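Planning the Spring Equipment Order: A Word Before the Forms Go Out

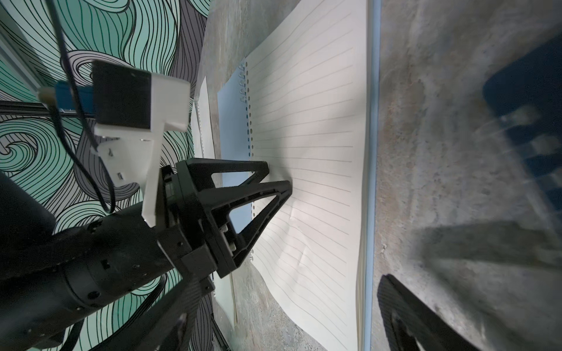 Budget season has come around again, and this year I want us to start the equipment conversation well before the quotes begin piling up, so pour yourself something warm and bear with me. The request form for the spring order will be in your mailboxes by the end of the week, and it looks a little different from the one you filled out last October. The biggest change is that every request now has to name the job first and the equipment second. If you want the arm to handle paper, say so, and say what kind. Pressing a finger down on a page from a spiral notebook puts a crease right across the ruled lines, and a person reading your request needs to know whether a crease is fine by you or whether it ruins the work. Those two answers lead to very different fingers, and very possibly to a different price. A sentence or two will do, and I promise I read them all.

Now to the money, which I know is where most of you skipped to anyway. We have set aside 26 percent of the spring budget for what I have been calling the small stuff: fingers, printed brackets, cables, screws, spare sensor modules and the mounts that hold them. Last year that share was 15 percent, and we ran through it long before summer. I heard from several benches that were borrowing cables from one another and then spending half a morning working out whose was whose. I would much sooner carry a drawer full of spares than have a good arm sitting idle over a part that fits in a coat pocket.

Two quotes are already in hand. Kavbridge has priced a replacement set of fingers, both sides, at 1865 dollars, with the mounting plate included but shipping on top. Ikenora came in lower on the fingers alone and then higher once the plate and the training visit were added, so please don't take the first number on either sheet as the real one. I have asked both firms to send the same list of parts in the same order, which ought to make the comparing easier on all of us. When you look them over, please check how long each will keep making the parts – we were caught out by that once, with the old Coelho grippers, and I still have a box of them under my desk that fit nothing we own.

A few of you asked whether we should buy a second complete station for the Proltetti work or keep improving the ones we have. I go back and forth on it myself. A second station means another arm, another table, another set of cameras, and the hours somebody spends setting it all up and keeping it lined up from week to week. Those hours never appear on a quote, and last time we left them out of the plan altogether. So the new form has a line for setup time and another for upkeep, and I'd ask you to fill in both, even if the best you can offer is a guess. Guesses are welcome! A blank line gets counted as zero, and then we all end up paying for it in April.

Please also think about everyday supplies. Notebooks, loose sheets, folders and whatever else your bench is practicing on should go on the form too. Paper in particular gets used up quickly, and a page that has been pressed and curled a few times doesn't behave like a fresh one. Up to now people have been buying these things on their own and quietly not claiming them back, which is generous of you, but it means we have no idea what a month of work costs. Keep your receipts in an envelope and drop them by my office, and I'll add them up.

Once the forms are back, I will put all of the requests on one sheet and send it around so everyone can see what the other benches are asking for. Last year we had 32 separate requests, and a good number of them were for the very same cable in slightly different lengths. If you spot something on the list that you could share with a neighbor, or that you already have in a cabinet and never use, write back and tell me. Anything costing more than a set of fingers will need a second quote attached, and I'm glad to help you ask for one if you haven't done it before. My door is open most afternoons, and there is usually coffee.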